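Does insulating paint additive do anything on a bedroom ceiling?

Posted in Home Repair > Insulation and Drafts

coldfeet_upstairs

My bedroom is on the top floor under a low attic, and it's the coldest room in the house from November to March. I had a company called Morrison out to look at it, expecting to hear about attic insulation. What I got instead was a pitch for a powder they mix into ceiling paint. The product is called Gristhorpe and it's supposed to be full of tiny hollow beads that "reflect heat back into the living space." They want $474 to do the one ceiling, 2 coats, and they say I'd notice the difference the first night.

I'm suspicious. The flyer says it blocks 100 percent of something called "radiant transfer loss" and there's a chart with no numbers up the side. When I asked what R-value it had, the salesman told me R-value was an outdated way of looking at it. I've never heard anyone who sells fiberglass say that.

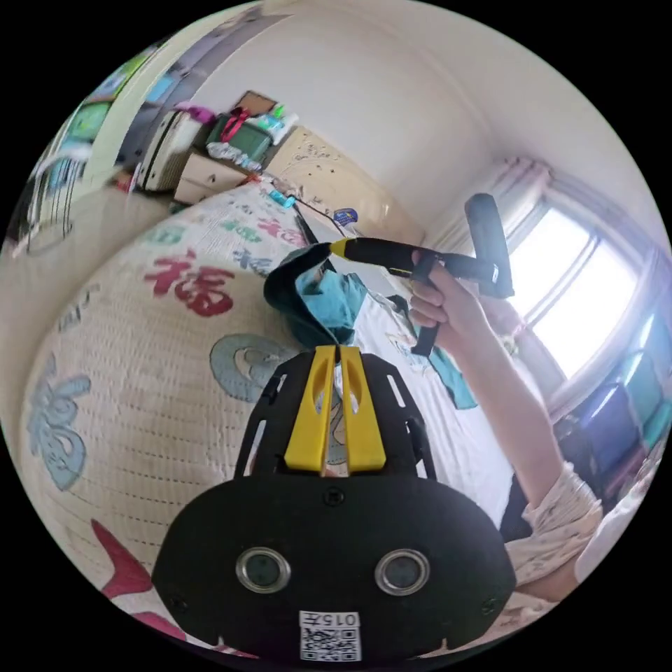 The other thing that bothers me is that nobody from Morrison went up in the attic. The hatch is in the hall, the ladder was right there, and he didn't ask. He pointed a little thermometer at the ceiling, said "see, that's low," and went back to the flyer. Low compared to what? He didn't check the wall or the floor.

I should say I do need to paint in there anyway, so part of me wonders if it's worth paying extra just in case. A neighbor here in Jirkport had the same stuff put on her porch ceiling and says it feels warmer, but she also bought a new storm door that month, so I don't put much weight on that.
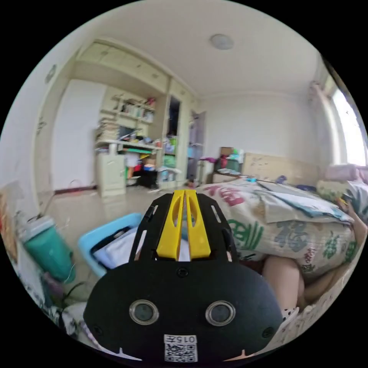

I have read that a thick layer of cellulose in the attic would do far more, and I don't doubt it, but I don't know how much is up there now or whether the person before me did it right. I also wonder if the cold is even coming through the ceiling itself. It's a white painted ceiling with a round flush-mounted light on it, and on a windy night I can feel something when I hold my hand up near the edge of that light. Could one fixture make any real difference to a room? Or am I talking myself into a cheap fix the same way they tried to talk me into an expensive one?

What I'd like to know is whether anyone has used the paint and measured anything, before and after, with the thermostat left alone.

plasterdust

Save your money. I've painted houses for a long time and have been handed samples of three or four of these additives. They all make the paint drag on the roller and leave a slightly gritty finish. None of them ever got a customer to call me back and say the gas bill went down.

Think about how thick a coat of paint is. You could fill it with anything you like and it's still a coat of paint. Some reflective coatings do help on a hot roof in full sun, and I suspect that's where the claims get borrowed from, but you're talking about the inside of a cold bedroom.

And no, R-value is not outdated. That's what people say when theirs is too small to print.

If you're painting anyway, buy a decent flat ceiling white. Kunder carries a house brand that covers well over old paint, and you'll have plenty left from the $474.

atticrat117

Agree on the paint, but I'd be careful about assuming the attic is the answer too. You don't know yet. I spent a whole fall blowing insulation into mine and the back bedroom was still cold, because the heat run to that room had come apart inside a wall. All that itching for nothing, or nearly nothing.

Check in this order. First, on a cold night, hold a tissue in front of the supply vent and then do the same in a room that's comfortable. If yours barely moves, stop reading about ceilings. If you have radiators, ignore that and bleed the radiator.

Second, go up through the hatch with a flashlight and a ruler. Don't step between the joists. You want to know how deep the insulation is and whether it's even. Bare patches matter more than people think, and so does the hatch itself. Mine was a plain board with no weatherstripping.

Third, the light. Yes, a ceiling box can leak air, and air leaks are often what you're feeling when a room seems drafty. I wouldn't expect sealing one box to turn the room around, though. Anyone who promises that is in the same business as your paint guy. With the power off at the breaker you can take the fixture down and look for a gap where the box meets the drywall. A bead of fire-rated caulk around it is a ten-minute job. Don't stuff insulation inside the box, and don't bury anything in the attic until you know it's rated to be covered.

Write down the room temperature at bedtime and at 6 a.m. for a week before you touch anything. Otherwise you'll end up like the neighbor with the storm door.

coldfeet_upstairs

Tissue barely moved. It flaps fine in the hall bath. I've told Morrison no thanks and I'm going to look at the ductwork before I buy so much as a tube of caulk. Will still do the week of temperatures.

plasterdust

Check the damper on that run while you're down there. Could just be shut.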